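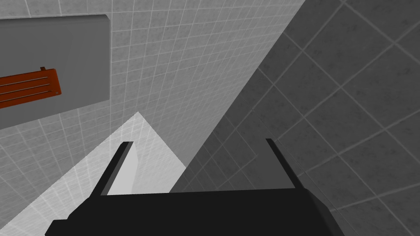

Keeping old family papers and newspaper cuttings at home

Saturday, September 18, 2021

Many readers of the Plimlow local history pages have a box of old cuttings, school reports and letters. A few simple habits will help them to last.

Wash your hands and dry them well. Work on a clean, dry surface, away from the sink and the cooker. Have no tea or coffee near you - I lost a Gilville school programme in this way.

Take out pins, paper clips and rubber bands. If a clip is rusty, do not pull it. Slide a piece of thin plastic under it first, and then lift it slowly.
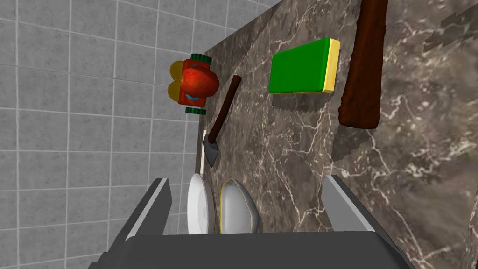
Brown marble worktop beside grey wall tiles.

Never use sticky tape on a tear. Fold the paper in a sheet of acid-free tissue and leave the tear alone. Newspaper should be kept apart from letters, as it makes other paper yellow.

Write names and dates on the envelope with a soft pencil, before you put the paper inside. I give each envelope a number also, and my list has now reached 3230.

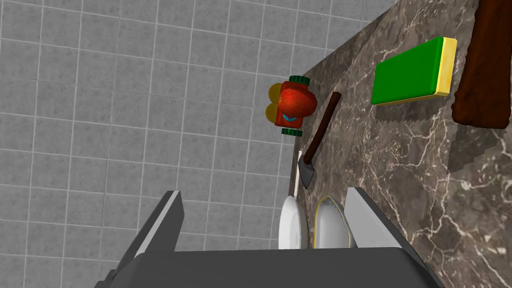
A kitchen sponge on the marble worktop.

Dust should be removed with a soft, dry brush, from the middle to the edges. Do not use water or any cleaning spray.

Keep the box under a bed or in a wardrobe, not in the loft. I open mine every October to look for damp and insects, and it takes me one evening for 100 envelopes.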